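Fevereiro de 2019
Texto de apoio da oficina, parte 3

Oficina de Argumento para Banda Desenhada: a página como unidade de medida

Olá outra vez! Como prometi na última sessão, passo a limpo os apontamentos que fui atirando para o quadro, porque metade da turma fotografou o quadro com reflexo da janela e a outra metade confiou na memória (eu também confiava, aos vinte anos). Isto é para ler antes da próxima aula, de preferência com uma banda desenhada qualquer aberta ao lado.

Começamos pela pergunta que me fizeram à saída: quantas vinhetas deve ter uma página? Não sei. Depende do que lá se passa. Sei é que uma página com 14 vinhetas obriga o desenhador a trabalhar num selo dos correios, e que se ainda por cima lhe pedirem diálogo em todas, ele tem o direito de vos bater à porta. Três vinhetas dão ar, lentidão, às vezes solenidade. Cinco ou seis é o passo normal de quem vai a andar para o emprego. Acima disso convém terem uma razão, e a razão costuma ser ritmo: uma sucessão de gestos pequenos, uma discussão aos repelões, alguém à procura das chaves.

O exemplo que usámos foi o Grotcombe, aquele álbum de 123 pages... perdão, 123 páginas (ando a ler demasiada coisa em inglês, já se nota) sobre a vila mineira que acorda sem som. Voltem à sequência do mercado. O argumentista gasta uma página inteira, de três vinhetas horizontais, só para a protagonista perceber que não ouve os próprios passos. Três! Num comic mensal isso seria um luxo, num álbum é o que nos prende. Reparem também que não há uma única legenda a explicar. A surdez da vila chega-nos pelos balões vazios, desenhados com o rabicho e tudo, e o leitor percebe à segunda vinheta.

Agora, a viragem de página. Isto é capaz de ser o ponto mais importante de hoje e por isso vou repetir-me. Num livro impresso ocidental, a página ímpar fica à direita, e o que vem a seguir está escondido até o leitor virar a folha. É aí que se guarda a surpresa. Se o monstro aparece na página da direita, o leitor já o viu pelo canto do olho quando ainda estava a ler a da esquerda, e lá se foi o susto. Portanto: pergunta na ímpar, resposta na par. Façam um esqueleto numerado antes de escreverem uma linha de diálogo, mesmo que depois mudem tudo. 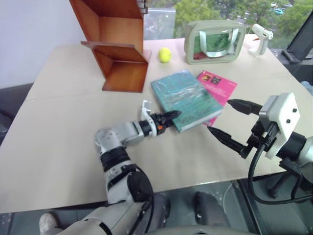
O Flaltthorpe, que trouxe fotocopiado, é um bom caso de viragem mal aproveitada. Gosto imenso da série, tenho-a toda, mas no primeiro número a revelação do irmão gémeo está na página 19. Ímpar, portanto à direita, mesmo em frente da conversa que a devia preparar. Bastava cortar uma página no jantar (que tem duas a mais, na minha opinião) e a revelação passava para o verso. Experimentem fazer esse corte como exercício. Não há solução única, e na turma do ano passado apareceram versões muito diferentes, uma delas melhor do que a minha, o que me custou um bocadinho a engolir.

Formato do guião. Ao contrário do cinema, não há norma que toda a gente siga, e cada editora pede à sua maneira. Eu uso isto, que é simples:

PÁGINA 1 (cinco vinhetas)
Vinheta 1. Plano geral. Onde estamos, a que horas, quem lá está.
LEGENDA: se tiver mesmo de haver.
PERSONAGEM: a fala, curta.

Uma acção por vinheta. Escrevo isto todos os anos e todos os anos recebo guiões em que alguém "entra, pousa o casaco, vai à janela e suspira". São quatro desenhos! O desenhador só pode fazer um. Escolham o instante que conta e deixem os outros caírem no intervalo entre vinhetas, que o leitor trata deles sozinho e até fica contente por lhe darem trabalho.

Quanto aos balões, eu tento não passar de 25 palavras em cada um e fico nervosa quando passo. Leiam as falas em voz alta. Se vos faltar o fôlego, cortem. E atenção à ordem: quem fala primeiro deve estar à esquerda, ou pelo menos mais acima, senão o letrista tem de cruzar os rabichos e fica tudo uma esparguetada.

Falámos ainda, já a correr, das onomatopeias do Dubey. Na edição que vos mostrei, os ruídos estão desenhados dentro do cenário, a dobrar com as esquinas e a esconder-se atrás dos candeeiros. É lindo e é um pesadelo para quem traduz, porque mudar uma palavra significa redesenhar o fundo. Se estão a pensar publicar fora, decidam isso cedo e falem com quem desenha.

Para a próxima sessão:

- Ler o primeiro capítulo do Bullix e marcar a lápis todas as viragens de página.
- Escrever uma cena de duas páginas, com duas personagens que querem a mesma cadeira. Sem legendas.
- Trazer o guião impresso, letra de tamanho decente, por favor, que os meus olhos já não são o que eram.

Quem quiser adiantar serviço pode pensar desde já nas cenas mudas, que é por onde vamos começar.

Categoria: Oficinas e Apontamentos | BD, argumento, escrita

Comentários (3)

teclapreta
Fiz o corte no jantar do Flaltthorpe e tirei a parte da sopa. Perde-se a piada da colher, mas a revelação ganha imenso. Levo na próxima aula.

Nanquim_e_Cafe
A cena da cadeira pode ter uma terceira personagem que não fala? Tenho um cão que me dava muito jeito.

A autora
Pode haver cão, desde que ele não queira a cadeira também!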